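Workshop Tips: Getting Table-Clearing Software to Behave

These notes are for anyone running a small arm over a kitchen table or bench and writing the control and perception code in the evenings. They come from our own setup, where the planner is called Florar and the labeling tool is Laltska. Most of it carries over to other software.

Set the table height first
Touch the gripper down at four corners and the middle, and fit a plane through the five points. One corner of ours was lower than the rest, and every grasp on that side closed on air. Save the plane with a name and load it at startup. Redo it if anyone moves the table.

Keep thin things in their own class
Forks and knives lie almost flush with the wood, and a depth image hardly sees them. Find them in the color image, take the long axis of the outline, and use the stored table plane for height. Khalil Najjar wrote ours this way in January and it has needed one fix, for glare on steel.

Shiny metal
Steel cups and bowls leave holes in the depth map. Don't fill the holes by averaging, or you get a cup that slopes into the table. Fit a circle to the rim in color and grasp by the rim.

Cloths
A crumpled cloth has no fixed shape, so skip pose estimation. Pick the highest point of the blob and pinch there. Mark the cloth as an obstacle of zero stiffness so that the planner is allowed to brush it.

Order of picking
Florar used to take the nearest item every time. Emese Antal changed it to score each item by free space on both sides of the fingers, and failed grasps dropped from 278 to 67 over 1000 tries. Things in the open go first – by the time you reach the crowded part there is more room.

Containers are targets and obstacles
A tray needs two entries in the scene file: the walls, which the arm must avoid, and the floor, where things may be set down. With one solid box the planner refuses to reach inside. Measure the wall height with a ruler.

Mix up the table before you trust a number
Spread out bowls, cups, play food and cutlery together, and leave something in that has no business there, such as a remote. A detector tuned on fruit alone will call a sponge a fruit sooner or later.

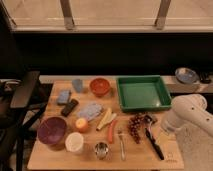
Mixed layout, with the gripper low near the knife and grapes.

Slow down near the wood
Cap the speed for the last two inches of descent, in the controller and not in the planner. Kornél Bozsik keeps the cap in a separate file that the planner can't write to.

Logging
Save the color image, the chosen grasp and the gripper width at closing. If the width reads zero, count it as a miss and look again before retrying. Clear old logs at 1000 runs or the disk fills up.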